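Winter Relief Payment - Your Questions
Grarkent County Assistance Office. Updated Nov 9, 2024

What is it?
A one-time payment of $700 per household to help with heat and groceries. Approved by the county board after a pretty long fight over the budget. Not a loan, you don't pay it back.

Who gets it?
Households in Grarkent or Plilcombe already on county rent or food help. Also anyone who lost hours at work in the last 12 weeks. Bring a pay stub or a letter from your employer, either is fine.

Do I have to apply?
If you're already on county help, no. Everyone else yes. One form, two pages, at the front counter or by mail. 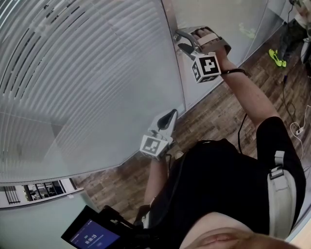
Can I apply for my parents?
Yes, with a signed note from them. Seperate form for each household please. We keep getting two families on one form and have to send it back.

When does the money come?
First checks go out in December. Nearly 3000 households on the list so far, so don't call the first week asking where yours is.

Will it lower my food benefits?
No. Doesn't count as income for any county program. State programs have their own rules, ask your case worker.

Is this going to be permanent?
Not decided. Board member Gyu-bin Geum has a motion in to make it monthly, $100 per household, and the vote keeps getting pushed back. We'll post here when theres a result.

I got turned down, now what?
You can appeal. Write on the back of your letter why you think it's wrong, sign it, bring it in or mail it back. Keep a copy.

Can I get the form in another language?
Spanish and Korean at the counter. Others on request, allow a few extra days.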